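Reading an operator's results: notes to go with the second lecture

Welcome back, everyone. These notes follow the lecture fairly closely, though I have put in one or two things I ran out of time for, and I've left out the long detour about handset prices (ask me in the break if you really want it again!). Please bring a calculator next time, or a phone with one on it.

Where the money comes from

We said last time that a mobile operator sells access. Customers pay to be connected, either every month on a contract or bit by bit on prepaid, and the operator also collects money from other operators whenever their customers' calls end up on its network. That second stream is called interconnection income, and it can make a set of accounts look healthier or sicker than the shop-floor business really is. When you read a results statement, look first for whether the revenue figure is gross or net of what is paid across to others. If the statement doesn't say, turn to the notes at the back, which is where such things tend to live.

Revenue per user

Take our made-to-measure operator, Torkex, which we shall be using all term. Torkex has 460 thousand customers paying, on average, 9 a month. Multiply the two and you have monthly service revenue of 4.14 million. So far so good, and I know most of you could do that in your sleep.

Now suppose Torkex runs a spring offer and ends up with 555 thousand customers, while the average falls to 8 a month. Revenue is now 4.44 million. The headline says growth, and it is growth, but each customer is bringing in less and there are a good many more of them to look after. Whether the directors should be pleased depends on what it costs to serve the newcomers, and on how many are still there when the offer ends. Keep those two questions separate in your answers, please - last year's essays ran them together rather a lot.

City and country

Operators usually break their figures down by area. Birnska, our second operator, earns 55 per cent of its revenue in the big cities, where masts are close together and each one is kept busy. Out in the country a mast may cover a great deal of ground and very few people, yet it still needs power, rent and someone to drive out and mend it. A small fall in city revenue can therefore hurt Birnska more than a large fall elsewhere, and you should always ask how big the slice was before you worry about how fast it is shrinking.

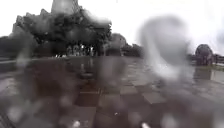 A paved plaza and trees in the rain.

Reading for next time

The Grigaitė chapter on market share is the main one. It is dry in places but very clear, so do stick with it. The Rinon case study is shorter and can be read on the bus.

Exercise: work out how much Torkex would take each month if it kept all its new customers and got the average back up to 9. Then write half a page on why that might not happen. Hand it in by the end of April, on paper if you can manage it.

Titilayo Iyamu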